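Donuts, again

So I've spent most of July on the donut task, and my colour sense may never recover. The job sounds like a doddle: sim kitchen, marble bench, one arm, put the donut where it's told. Our planner (we call it Bratik, blame Necati) handles the arm side beautifully. It's the perception bit that's been driving me up the wall.

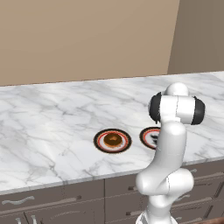 Anyway, Bratik was getting its grasp pose from a fitted torus, and the fit kept wandering off to whatever round thing had the strongest edge. I ran 476 seeds overnight and 91 of them came back with a grasp centred on the wrong ring entirely. Ninety-one! Hacer reckoned it was the depth noise I'd added, so I switched that off and got much the same thing, which was a bit of a blow as I'd already told everyone at Dornham it was fixed.

What helped in the end was pretty boring. I moved the fit to the wrist view for the final approach, and made it throw out any candidate whose height off the bench was under a threshold. Glossy dark icing on pale stone is lovely for segmentation, by the way – sprinkles less so, they chop the mask into confetti unless you close the holes first (careful you don't close the actual hole, I did that for 2 days).
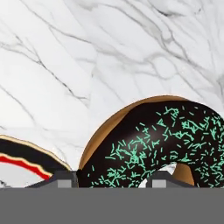
Wrist view, with the sprinkles in all their minty glory.

Next up is replanning when the pose estimate jumps mid-approach. At the moment the arm just stops and has a think, and Aurelia wants it smoother before we merge. I've got a branch going with a velocity blend in it, but it's still pretty rough and I'd like to rerun the full set of seeds before I show anyone.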